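The lake at Drututholm has started singing again, and this year somebody is finally recording it properly. The Dahlgren science centre switched on its new listening line at the weekend, a string of 25 small microphones frozen into the surface of Lake Astero, and you can now hear the ice from a warm room in the middle of town. I went up on Sunday to have a go, and I've been making laser noises at my family ever since.

If you've never heard a frozen lake, that wasn't a figure of speech. Lake ice sounds like a science fiction film with the picture turned off. There are pings and chirps and great swooping *pyeeew* sounds that shoot off towards the far shore, and every so often a low groan that you feel in your boots before you're sure you've heard it. I grew up a long way from any lake that freezes, so the first time I stood on one I thought someone was playing a trick on me.

The centre has wanted to do this for years. They had a go last winter with just 2 microphones, and got plenty of lovely recordings but not much they could measure. With the bigger set, spaced 75 metres apart in a line out from the old jetty, they can follow a single crack as its sound travels along the ice. The plan is to leave everything running for 12 weeks, or until the thaw starts, whichever comes first. Given the last couple of springs I wouldn't bet on the full 12.

## So why does it go pyeeew?

I'd always assumed the odd noise was an echo, something to do with the hills. It's the ice itself, and I think the reason is lovely.

A crack starts out as a very ordinary sound. If you happen to be standing right beside one when it goes, you get a sharp snap, like a branch breaking. All the different notes, high and low, are bundled up together in that one short bang. In open air they'd travel to your ear at pretty much the same speed and you'd hear the same bang from anywhere, just fainter.

A sheet of ice doesn't treat them equally. When a crack shakes the sheet, the ice bends up and down in tiny ripples, and with that sort of bending wave the high notes travel faster than the low ones. So the bang sets off as a bundle and then starts to stretch out. The high notes race ahead, the middle ones follow and the low ones trail in at the back. By the time the whole lot reaches you from across the lake, you hear it as a slide from high to low. The further off you are, the longer the slide. There's your laser!

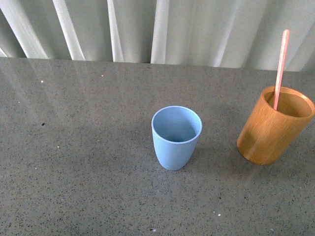
The bending is the bit I had trouble with, because ice that can hold up a person doesn't look as if it's bending at all. It does, though, by tiny amounts, and so does nearly anything stiff and flat if you knock it. Think of a kitchen worktop with a couple of cups on it, a light blue one and a wooden one with a thin pink stick standing up in it, say. Rap the surface with your knuckles and the knock spreads out under both of them as a bending wave, and if you put your ear down flat you'll hear it. What you won't get is the laser noise, as a worktop is far too short. The high notes don't have time to build up any sort of lead before they run out of worktop and bounce back. You need a great long stretch for that, and a lake has one.

You can get the same effect from a slinky, by the way. Hang one up by one end, hold a paper cup against the top and give the bottom a tap with a pencil. It makes the most wonderful space gun sound, for the same reason – the high notes get up the coiled metal quicker than the low ones. The centre has one hanging by the front door and there was a queue for it, mostly of grown-ups.

## What sets it off

Most of the racket comes from changes in temperature. We all get told at school that water swells when it freezes (it does, that's how you get burst pipes), so it's easy to think that ice carries on swelling as it gets colder. It goes the other way. Once it's solid, ice shrinks as it cools, much as a steel rail does, and it grows again as it warms up.

Now picture a sheet of it stretching from one shore to the other. The sun goes down, the air turns bitter and the top of the ice starts to shrink. The underside can't join in, as it's sitting on water and stays right at freezing point. The top is pulling and the bottom is staying put, and something has to give. It gives in lots of small cracks, most of them shallow, and off go the noises.

That's why dusk is the best time to listen, and why you often get a second burst after sunrise when the whole thing swings back the other way. At midday on Sunday I got long silences with the odd plink. I went off for a bowl of soup, came back as the light was going, and the headphones had gone completely mad. Wind will do it too, and so will a change in the water level underneath, which leaves the edges of the sheet sagging or pushed up against the bank.

Snow spoils it, sadly. A good covering works like a quilt, keeping the temperature of the ice steady so that it cracks less, and soaking up much of the sound from the cracks you do get. The best singing comes from clear, bare, newish ice, which is what Astero has just now after a long cold spell with hardly a flake. If we get a proper dump of snow the line could go rather quiet, and the team will have to be patient. 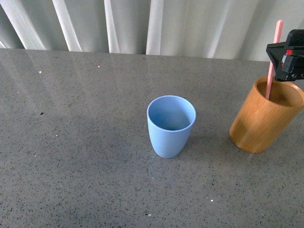 One of the other visitors wanted to know whether a noisy lake is a dangerous one, and said she'd been brought up to run for the bank at the first crack. The member of staff on duty told her that the sound alone doesn't tell you either way. Thick ice can be terribly noisy on a cold evening, and rotten spring ice can be as quiet as you like right up until you're in it. She said she'd still be running, and asked if the microphones could at least be used as some sort of warning.

That's more or less what the centre would like to find out. The pitch and the shape of each swoop depend partly on how thick the ice is. If you know how far apart your microphones are, and you can time the high notes and the low notes going past each one, then in principle you can work backwards to a thickness without drilling a single hole. People have done this sort of thing on sea ice, so it isn't a wild idea. What the Drututholm lot want to see is whether it can be done cheaply, on an ordinary lake, with kit that a small town could afford to lose through the ice now and then.

They'll be checking it the old way as well, with a hand drill and a measuring stick, going along the line every week. I was offered a turn at the drill. It's much harder work than it looks and I got about as far as a good scratch.

There's a fair bit of sorting out to do first. The microphones pick up everything, and I do mean everything. Skaters come through as a long hiss. Dogs are a sort of pattering. There's a bus stop where the Trasport service turns round beside the jetty, and you can hear each bus arrive, rumbling down through the bank and out into the ice, several seconds before anybody inside looks up and sees it. One of the jobs for the next few weeks is teaching the computer to ignore the timetable.
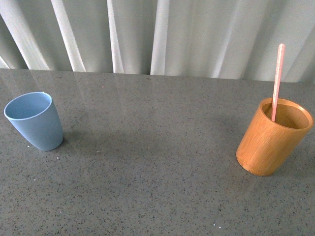
Even with the buses left in, the live sound is a treat. They've set it up so that the near end of the line plays on your left and the far end plays on your right, and when a big crack goes off out in the middle you hear it run both ways at once. Near the crack it's a snap. By the last microphone it's turned into that long falling whistle. I'd read all the explanations on the wall by then and thought I understood it, but hearing the one noise turn into the other was what made it click for me. I stayed until they started putting the lights out.

I did ask what happens to the microphones in spring. Each one is on a cord with a bright float, so when the ice goes they should bob up and can be fetched by boat. One of last winter's pair did exactly that. The other hasn't been seen since, and there's a biscuit tin on the front desk for anyone who finds it washed up to claim.

The listening room at Dahlgren is open every afternoon while the ice lasts, and it's free, though the headphones are shared out in turns when it's busy. Go late in the day if you can, and pick a clear evening after a sunny afternoon, when the temperature drops quickly. Trasport buses stop at the jetty, and the centre is a short walk back up the hill from there. If you'd like to hear the real thing from the shore there's a bench by the turning circle – take something warm to sit on. The path down to it was like glass on Sunday, so boots with a decent grip too.

The centre hopes to put a batch of the best recordings online before the thaw, with the thickness figures next to them. I've asked for the one from just after four o'clock. It sounded like a whale falling down some stairs.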